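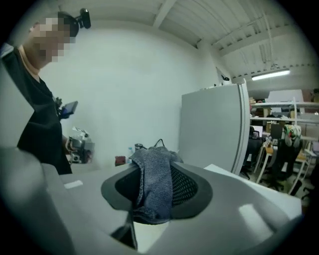

Zunberg hand-held gripper kit: is it worth it for a small group that records cloth tasks?

Posted by koltport_bench on 31 May 2024

Hello everybody. I am looking for opinions from people who have used the Zunberg hand-held gripper kit, the one with the camera built into the gripper body and the small head camera that comes together with it. We are a small group and we want to record simple work with soft things: taking a sweater from a chair, folding it, putting it on a table. Later we want to use the recordings to train our own arm.

We had a kit on loan in March. In that time we made 144 recordings and I kept 1,028 MB of notes, exports and short test clips, so I have some experience but not enough to decide. The price for the full kit is more than we have paid for any single tool until now, and the seller offers also a service plan from Juvent, where they check your recordings and send back the bad ones with a comment.

My doubts are these:

The housing of the gripper is large. When I reach for something on the back of a chair, the fingers come in the picture very well, but my wrist must turn in a way which is not natural for me. After one hour I feel it in the forearm.

The head camera and the gripper camera must be started from the phone app. Sometimes the app shows both as ready and only one of them is recording. I learned this after a full afternoon of work.

Knitted cloth is difficult. The finger pads hold a shirt without problem, but thick knitting slides out if I take only the top layer. Is there a softer pad, or am I doing it wrong?

And the last one: is the Juvent plan useful, or can a careful person do this checking alone? Thank you for any advice, also short advice.

softgrip_2

We have used the kit for 16 months and I would buy it again, with some complaints.

For the wrist, please check first how you stand. In the beginning I was standing straight in front of the chair and lifting my elbow high. Now I stand a little to the side and keep the elbow close to the body, and the gripper goes to the chair back at an angle. The hand is then almost straight. Also make the strap one step looser than you think is correct. If it is too tight you squeeze all the time without noticing it, and this is where the forearm pain comes from. We change the person every 20 minutes, even if the person says they are fine.

For the app, it is a known thing. The ready sign means only that the camera is connected. It does not mean that it is writing to memory. You must open the second page and look if the time is running for both devices. I do it before each series and one more time after the first recording. In version 2 of the app they moved this time to a place which is easier to see, so update it if your loan kit had the old version.

For knitting: do not pinch the top layer. Open the fingers wide, put one finger behind the cloth, between the cloth and the chair, then close and wait a short moment before you lift. With a mesh chair you need to be careful, the tip of the finger can catch in the mesh and you pull the whole chair with you. Softić sells a pad with small ribs that fits on the Zunberg fingers. It is better on wool and worse on smooth fabric, and it becomes dirty quickly. I wash it with warm water and a little dish soap.

About Juvent I can say only that we had it for the first three months. The comments were good in the first weeks, because we were making beginner mistakes. After this they were repeating the same two or three remarks, and we stopped it. You can take it by the month.

mm_lab

dont buy the full kit, buy one gripper and rent the second. most cloth tasks you can do with one hand if you fold on a table. also the charger in the box is weak, use a better one

rowan_tests

I do not agree with the answer before me about one hand. Taking the sweater from the chair is possible with one gripper, yes. Folding with one gripper is possible too, but the movement is strange and your arm will learn this strange movement. If you plan to use two arms later, record with two from the first day.

I want to add something about the checking, which was your last point. I do it alone and it is slow work but not difficult. I watch every recording at double speed and I write down only three things: can I see both fingers when they close, is the cloth inside the picture at the end, did the hand stop in the middle. If one of them is wrong I delete the recording the same day. When I left it for later I forgot what had happened and kept too many bad ones.

One more thing to ask the seller before you pay: does the price include the calibration card? In our order it was listed as a separate item, and without it we waited nine days to start.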